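Keeping Dried Herbs Fresh at Home
Project report, Food and Materials module

Introduction

Dried herbs lose their smell and colour long before they become unsafe to eat. Many households keep them in whatever they were sold in, often next to the cooker. Our group wanted to find out how much the container matters compared with the place where it is kept. We used dried mint and dried thyme, both sold loose by Tretora, a wholefood shop near the college.

Background

The smell of a herb comes from oils held in the leaf. Once the leaf is dried and broken up, these oils escape slowly into the air. Heat speeds this up. Light fades the green colour, and damp makes the leaves clump together and may lead to mould. Most advice on packets says to store in a cool, dry, dark place, but kitchens are often warm, bright and steamy.

Method

We bought 600 g of herbs and divided them between paper bags, thin plastic tubs and glass jars. One set went on a windowsill in the shared kitchen at Hoani House and a matching set went in a closed cupboard on the other side of the same room. The project began in November and ran for seven weeks. The heating was on every evening, so the windowsill had cold nights and warm radiators below it.

Every week, two of us smelled each sample without knowing which container it had come from and gave it a mark from nought to five. Colour was compared with a printed chart. At the end we rubbed a pinch of each sample between finger and thumb to see whether it was still crisp.

Glass jars with wooden lids are popular for this sort of storage and are easy to find in kitchen shops.

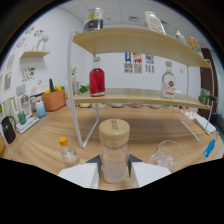 Results

The paper bags did worst in both places. Mint in paper on the windowsill had almost no smell by the fourth week and had turned a dull brown. Thyme held up better, probably on account of its smaller, tougher leaves.

The plastic tubs kept the herbs crisp but the smell dropped steadily. Glass gave the highest marks for smell throughout. However, mint in glass on the windowsill faded nearly as much as mint in plastic, and mint in paper kept in the cupboard was greener than either.

Discussion

Container and position affect different things. A lid that fits well keeps the smell in, while a dark place keeps the colour. Someone who only has clear jars could get most of the benefit by moving them into a cupboard.

Our scoring had limits. Smell is a matter of opinion and one of us had a cold in the third week, so those marks were left out. We also opened every container weekly, and this may have let out more of the oils than normal use would. With more time we would test dark glass and add a sample kept in the freezer.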